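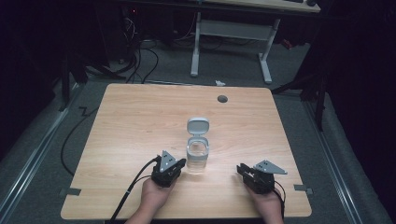
I've started writing letters again. Proper ones, on paper, with a pen that leaks slightly on the side of my middle finger. It began in November, when I was clearing out the cupboard under the stairs and found a shoebox full of everything my old penfriend Jérémie Millet sent me between the ages of eleven and fifteen, and I sat down on the hall floor and read the whole lot with my coat on.

We were put together by our French teacher. His English was miles better than my French, so after the first few goes he quietly gave up waiting for me to improve and wrote to me in English, and I carried on writing to him in dreadful French, mostly about my hamster. He kept asking polite questions about the hamster. There's one letter where he's copied out the lyrics to a song he liked, both sides of the page, and then written "this is not all of it" at the bottom. I'd forgotten that completely and it made me laugh out loud.

Anyway, I wrote to the last address I had, which was his parents' house, and I didn't expect much. Three weeks later an envelope turned up with that same slopey handwriting on it! His mum still lives there and had passed mine on. He's got two girls, he teaches geography, and he wanted to know what happened to the hamster.

So now we're at it again, a letter every month or so, and it's spread a bit. I write to my aunt in Strickland, who rings me up the moment mine arrives and tells me everything she was going to put in her reply (so I never get the reply). I write to Hazel Sorensen, who I shared a very damp flat with in my twenties and who moved to Rostden for work. Hazel sends postcards, always crammed right up to the stamp and then round the edges, so you have to turn them like a steering wheel to get to the end.

What I'd forgotten is how different the news is. When I message Hazel I tell her the thing that's just happened, the bus or the burnt toast or whatever. In a letter all that's gone stale before it gets there, so you have to think about what will still be worth knowing next week. I told her about Dad's knee. I told her I'd been wondering whether I want to stay in this job, which I hadn't said to a soul, and I only noticed I'd said it when I was licking the envelope.

I did go a bit mad on stationery at first. I bought a box of 500 sheets of cream paper that I'll probably be leaving to someone in my will, and it turned out far too thick for my cheap pen, which skids about on it. Plain lined pads from the post office are much nicer to write on, and you get a tidier line. My record is nine sides (to Jérémie, after a very long weekend with the in-laws). Most are two or three. I've stopped doing a rough copy first, and if I spell something wrong I cross it out and keep going.

My handwriting is shocking, by the way. For the first few letters my hand ached after a page and everything slid downhill to the right. It's better now, though my sevens still look like ones and my aunt has asked twice what year I thought it was.

If you've got an old address in a drawer somewhere, I'd give it a go. One page is plenty. I've got Hazel's latest propped against the kettle waiting for an answer, and I still haven't worked out what the bit going up the left-hand side says. Something about a goat, I think.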